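# About Lanari Workshop

Lanari is a shared workshop on Kurkach Street. We opened with four benches in a rented garage and now have 18, spread over 2000 square feet. Members pay by the month and keep their own key.

Most of what gets built here is small automation: feeders, plotters, sorting trays, and arms that fit on a kitchen table. The longest-running build is Dralidum, a two-finger gripper arm that members have been working on for three winters. The parts have cost 550 dollars so far – mostly motors. The jaws are black, and a small camera sits at the wrist so the arm can see what it is reaching for.
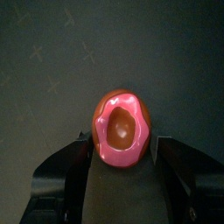 *Dralidum's gripper and the toy donut, seen from the wrist camera.*

Work on Dralidum happens at the Boateng bench, by the back door. Any member can join in. You don't need to know how to program – there is plenty of wiring, filing and cable tying to do. Drawings and code are in the shared folder, and the parts list is taped inside the cabinet.

We are open from 9 a.m. to 10 p.m. New members must be at least 18 and take the tool safety class first. The next class is in January. Sign up at the front desk.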